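Refreshment Counters - Progress Report to Coughlan
Fallbridge guest rooms, second reporting period
Prepared by Catríona Fitzgerald

Summary

The fit-out of the refreshment counters is on schedule and inside the budget agreed in January. The counter in the first guest room is built and has been in daily use since it was handed over. The second room is waiting for its side panels. We have spent $487 of the $1,000 set aside for small items, and no transfer between budget lines is requested.

Work completed

Aidan Ó Dubhghaill finished the alcove in the first room, including the wood-grain panels at the back and sides. The top was fitted last, after the wall was painted. It sits level along its full length and has not moved.

We then turned to what goes on the counter and where it should stand. The first plan had everything spread out evenly, which left guests no clear space to set down a cup or a bag. Bogdan Husar suggested keeping the drinks toward the back and the middle open, and we have been working with that. 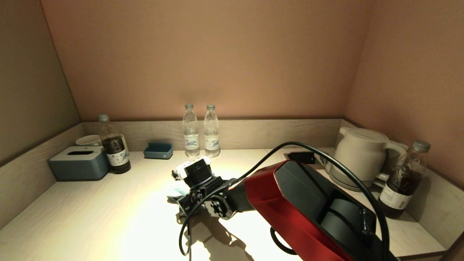

The open middle has been well received by the cleaning staff, who can wipe most of the surface without lifting anything. Liviu Radu timed the morning reset before and after the change. It used to take three minutes per room and now takes two.

Kettle and cloth

The kettle was the subject of most of the comments in the last period. Guests wanted it out in plain view, and staff wanted a cloth kept close to it for spills. Both requests have been met. The cloth is folded and left by the kettle base.
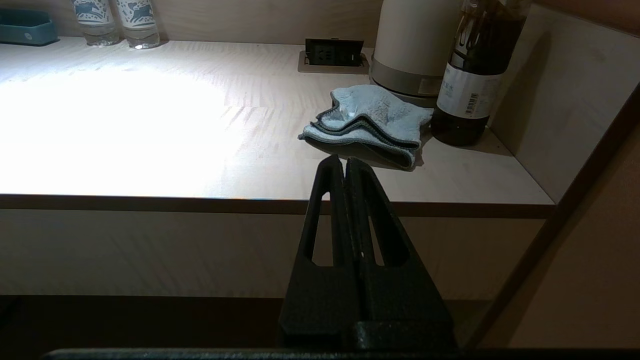 Light blue cloth with gray edging in front of the kettle.

Orkolik supplied the cloths. We would like a second set so that one can be in the laundry while the other is out. This is included in the forecast for the small items line.

Layout of the back row

The current layout puts the tissue box at the left, then the bottled tea, then the tray, then the water. Cups go behind the tissue box. Eoin Nic Giolla has raised a fair point about the cups - they are hard to spot from the front, and one guest asked the desk for some while standing next to them. We are going to try them on the tray for the next period and compare. 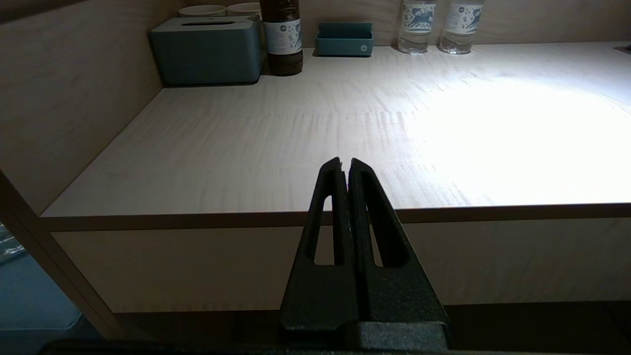
Back row of the counter: tissue box with cups behind, tea, tray and two bottles of water.

The tray was bought for tea bags and sugar. If the cups move onto it, those will need a new place, and Wident has quoted for a small lidded box. No order has been made.

Surface and edging

Strong light falls on part of the counter, and we were asked last time to keep an eye on the finish. Aidan checked the top and the brown edging strip along the front and reported no lifting or fading. He will check again at the end of the next period, paying attention to the corner by the left side panel, where the joint was recut during fitting.

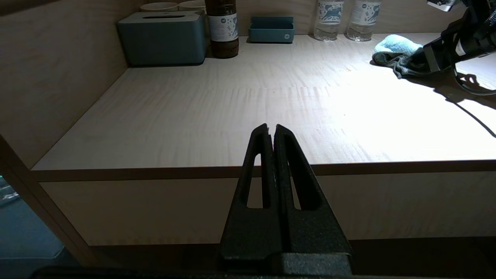
Plans for the next period

Fit the side panels in the second room and set out the counter to the same layout.
Try the cups on the tray and record what guests and staff say.
Order the second set of cloths from Orkolik.
Decide on the lidded box from Wident.

Matters for the funder

We would like approval to use the same top and edging in the second room without a further sample. The supplier can hold the current price until the end of the next period. Questions about the costs should go to Liviu Radu, and questions about the fitting to Aidan Ó Dubhghaill.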